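Used metal lockers for a shared workroom: worth it or not?

Banafsheh Taheri
Posted 5 September 2023

We share one big room on an upper floor, and everybody's bags end up on the floor. Someone proposed a bank of used metal lockers from a reseller called Ghorbani, the kind with lots of small doors, vents and a key lock on each. They want 235 for the bank, delivery not included. The listing says "all keys present" and "fits any standard backpack." I've read enough listings to doubt both. Has anyone lived with these? Do people use them, or do they turn into a place where old chargers go to die?

Konrad Ziółkowski
11 replies in this forum

I'd be careful. We've had a grey bank like that since June, and my opinion of it is mixed at best.

"All keys present" can mean there's a key for every lock without meaning each key opens the right one. Ask the seller to film every door being locked and unlocked. If they won't, assume you'll be paying a locksmith. In our bank 4 of the locks stuck from day one, and the Rutik lubricant everyone recommends did nothing that I could notice. 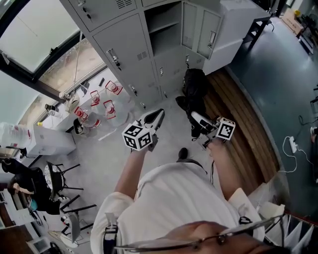 As for bags, measure the inside of one compartment, the door opening too, and then measure your fattest backpack with a laptop and a lunch in it. "Standard backpack" is a phrase that sellers love. Small doors mean small compartments, and if your bag has a stiff back panel you'll be turning it sideways and swearing. Ours hold a coat or a slim bag. Anything bigger still goes on the floor in front, so you may end up paying for lockers and stepping over bags anyway.

Also think about where the doors swing. People leave them open, and an open metal door at elbow height is no fun next to a walkway. Keep them well back from the stairs if you have any, and don't run a power strip along the floor where people stand to get their things out. Put the outlets on the desk side.

Would I buy them again? At 235, maybe, if I'd tested the locks first. I wouldn't pay more.

Dilter

just get hooks. we had lockers and half the doors never got closed. hooks cost nothing and you can see whose bag is whose

Kimus

Hooks are fine until somebody's wallet goes missing, so I don't buy that. But I don't buy the "secure" line in the listings either. A thin metal door with a cheap cam lock keeps honest people honest and that's about it.

One thing missing from the long answer is weight. Find out what the bank weighs empty and how it's getting up the stairs. Ours came in one welded piece and wouldn't make the turn at the landing. It went back down, and we paid for both trips. Ask if it unbolts into sections, and get that in writing.

And fix it to the wall. I don't care how solid it feels with everything shut. Load the top row, open a few doors and it feels different.

Banafsheh Taheri

Thanks. I asked for the video of the locks and got a photo of a bag of keys, so I'm less keen than I was. I'll measure the landing before I write to them again.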